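Recycling corner reopens at Brullano, and the bags are blue now

5th March

If you've been carrying your empties home from the Brullano community rooms all winter, good news, you can stop! The recycling corner is open again as of this morning, and I went over with a tote full of seltzer bottles to see what had changed (and, let's be real, to get rid of the bottles).

Quick recap for anyone who missed the whole saga. The old corner closed when the back hallway got painted, and it just sort of stayed closed. The big wheeled cart went off to the Georgiou building, where I'm told it's very happy, and the rest of us made do with a cardboard box by the coat hooks. The box leaked. We don't need to go into it.

The new setup comes out of the Clendia small grants round, which put up $249 for bins, liners and signs. That doesn't sound like much, and it isn't, but I've seen the receipts and they stretched it pretty well. Liners are the part I care about. The old white ones split if you looked at them wrong, and I've mopped up enough flat cola for one lifetime. The light blue ones are thin, sure, but there's plenty of bag to fold down over the rim, and once it's folded it's supposed to stay folded.

And can we talk about the wallpaper? I had strong feelings when those gray damask bands went up, and most of them were not kind. I thought it looked like my great-aunt's dining room. It's growing on me, though, and next to a pale blue bag it comes off almost fancy, which is a funny thing to say about a place where you throw out bottles.

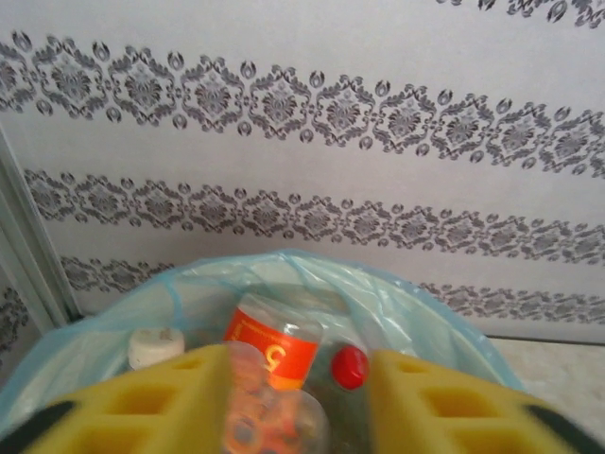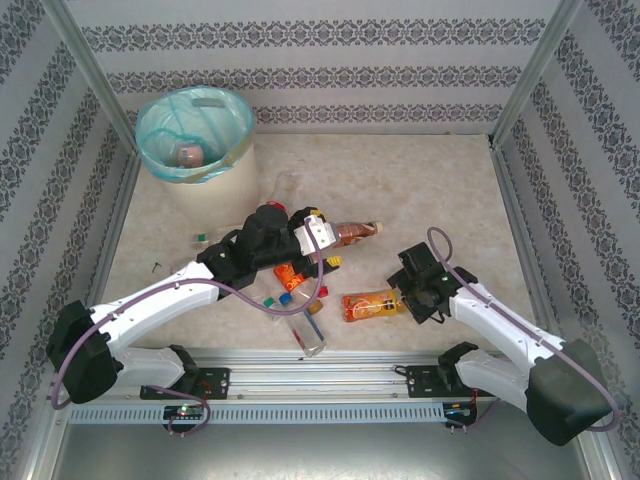 Light blue bags and damask bands at Brullano.

So what goes in? Plastic bottles, mostly. Drink bottles of any size are fine, and you can leave the labels on, so please quit peeling them off and sticking them to the table (you know who you are). Empty them first. Give them a quick rinse if it was juice or milk. Caps can stay on if you squash the bottle, which also means we get a lot more into each bag before it has to go out.

Cans are a maybe. The hauler, Zerirley, takes them, but only in a separate bag, and we don't have a separate bag yet. Hang on to them for now, or drop them at the Georgiou building, where the wheeled cart has a slot for them. Glass is still a no. I asked twice.

Food is also a no, and I include the ends of sandwiches in that. One greasy wrapper can get a whole bag turned away at the other end, and then it all goes in the regular trash and we've rinsed those milk jugs for nothing.

Pickup is every other week to start with. If a bag fills up early, tie it off, set it by the back door and put a fresh liner in. Spares are in the cupboard under the notice board, second shelf, next to the paper towels. Fold the rim over the outside of the bin all the way around, please. It takes a few seconds and it saves the next person from fishing the whole thing out of the bottom.

One more thing about the floor. It's that beige marble-look stuff and it shows every sticky drip, so if you miss, grab a paper towel. I missed with my second bottle this morning and spent a while on my knees with a damp cloth, so I speak from recent experience.

The plan is to run things this way until July and then see how full the bags have been. If it's going well there's talk of a second spot near the front entrance, which I'd love, as that's where everybody finishes their drinks on the way in. If it's mostly sandwich ends, I guess we're back to the cardboard box.

I'd also like to see a sign with pictures on it. The one we've got is all words and the print is tiny, and half the kids who come through for after-school club can't read it from where they're standing. If you're handy with markers and want to have a go, leave your name on the sheet by the coat hooks.

The corner is open whenever the building is. Bring your bottles, and please let them drain before you put them in your bag. My tote still smells like grapefruit.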